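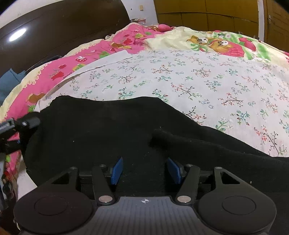 I've been folding laundry for a learning system since July, and I've picked up an opinion I want to argue for: we throw away too many bad examples.

The rule at Trenis, where I collect, is that an episode gets tossed if you fumble. You pinch the cloth, it slips, you hit delete and start over. Out of 900 episodes I recorded for the Bangera set, 200 went in the trash that way, and I think a good chunk of those were the most useful thing I made all month.

Think about how you pick up a shirt. You grab a bit of it, it comes up wrong, you let go and grab somewhere else (I do this every single time, and I've been dressing myself for decades). A system that only ever sees the perfect first grab has no idea what to do with a lousy one!

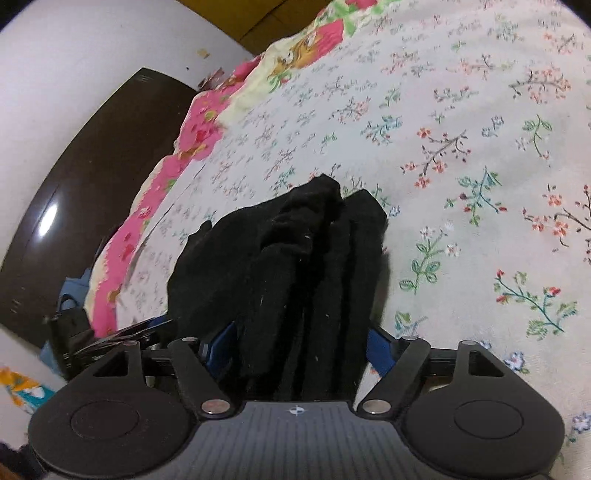 And cloth is the worst place to be picky. A mug is a mug from one try to the next, but a heap of black knit never lands the same way twice, so there isn't really a "correct" grab to hold people to. You get the hang of it by messing up and fixing it — a lot.

Ashwin Palaniappan, who checks my uploads, disagrees with me. He says if you leave the fumbles in, the model learns to fumble. We went back and forth on this for most of a Thursday and he got me to give up some ground.
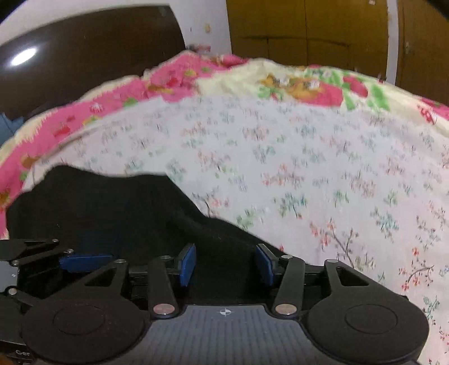
So should every failed grab stay in?

Only the ones where the person recovers. If I drop the sleeve and then get it again, keep it. If I drop it and stop recording, there's nothing there to learn from, and Ashwin can have that one.

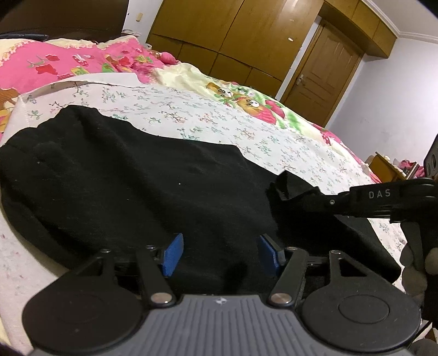 ## What I'd change

Let the collector tag a recovery with one button and decide later. Starkel has 4 reject labels and not one of them means "messy but fixed."

I'd also quit paying per clean episode. You get very careful, very boring grabs that way, and I know because I've made plenty of them.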